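We use cookies to remember your settings and count visits to this site. By continuing to browse you agree to our use of cookies. Accept | Manage settings

MEDIA RELEASE
2014-08-18

Wetari extends school holiday repair sessions to Trasness

Household repair group Wetari will run its free repair sessions in Trasness from next month, following two years of sessions at its first site in Triltelham.

The Trasness sessions will be held in the former telephone exchange behind the library. Residents can bring in small household goods that have stopped working and sit with a repairer while the fault is found. There is no charge for labour. People pay for any parts used, at cost, and are told the price before the work starts.

Wetari has logged 3289 items through the door in Triltelham since it opened. Lamps, toasters and sewing machines make up the bulk of the list, followed by clothing, bicycles and garden tools. The log records what was brought in, what was wrong with it and whether it went home working.

Coordinator Nest Skyrme said the group had been asked to come to Trasness many times, mostly by people already making the 40 minute drive to Triltelham.

"We had a regular group coming across with two or three things each in the boot," Ms Skyrme said. "Some of them were bringing their neighbours' things as well. It made sense to look for a room over there."

She said the old exchange had been chosen for its power supply and its ground floor entrance. The building has level access from the rear car park and an accessible toilet. The front steps will stay closed during sessions.

Each session will have 10 places at the benches, with bookings of one hour. Walk-ins will be taken when a bench is free. People who can't stay may leave an item with a completed job card and collect it at the following session, but Wetari would prefer owners to be there.

"If you're sitting next to it you can tell us what it was doing before it stopped," Ms Skyrme said. "A card that says 'broken' doesn't give us much to go on."

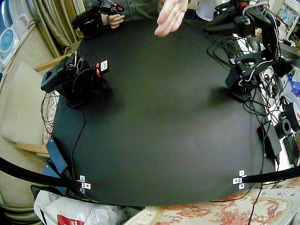
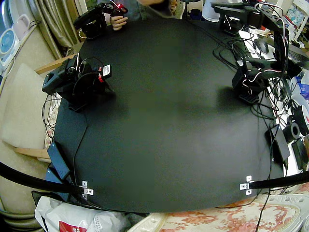
Sewing and mending will have its own corner, with two domestic machines and an overlocker. Repairs to zips, hems, pockets and school uniforms can be done on the day. Leather and heavy canvas can't be handled at Trasness for now and will be referred to Triltelham, where there is a walking foot machine.

Electrical items will be tested and tagged before they leave. Anything that fails the test won't be returned to use, and the owner will be offered the choice of taking it home with the plug removed or leaving it for recycling. Microwave ovens, gas appliances and anything hard-wired into a house won't be accepted at either site.

Electrical work at Trasness will be supervised by Babak Karimi, a licensed electrician who has worked with the group since its second month. Mr Karimi ran his own appliance servicing business before joining Wetari and will now divide his time between the two towns.

"Most of what comes in is a cord, a switch or a fuse," Mr Karimi said. "Vacuum cleaners are usually a blockage or a belt. People have often bought the replacement already by the time they bring the old one to us, and they end up giving one of them away."

Mr Karimi said owners should clean food and dust from items before bringing them in, and should bring the charger, power lead and any manual they still have. Toasters should be emptied of crumbs.

Spare parts will be supplied through Srisuk, a parts wholesaler that has stocked the Triltelham shelves since May last year. Srisuk has agreed to deliver to both towns on the same run, so there will be no added freight charge on parts ordered for Trasness residents. Parts not held in stock normally take 10 days.

Wetari is also looking for more repairers, especially people with experience in small motors, radios and knitwear. New repairers work alongside an experienced one for their first two sessions. Tools are provided, though most people end up bringing their own screwdrivers. Those doing electrical repairs must work under Mr Karimi or another licence holder at all times.

People under 16 are welcome at the benches with a parent or guardian. Closed shoes must be worn and long hair tied back. Safety glasses are kept at the door in adult and child sizes.

The Triltelham sessions will continue at their usual times. The only change there is to the job cards, which will now be printed in one colour for each site so that items moved between towns can be traced. Cards already filled out on the old white stock will still be honoured.

Bookings for Trasness can be made at the library desk or through the Wetari office in Triltelham. A printed list of accepted items is available at both.

Media enquiries: Nest Skyrme, Coordinator, Wetari, Triltelham.

Mr Karimi is available for interview by arrangement.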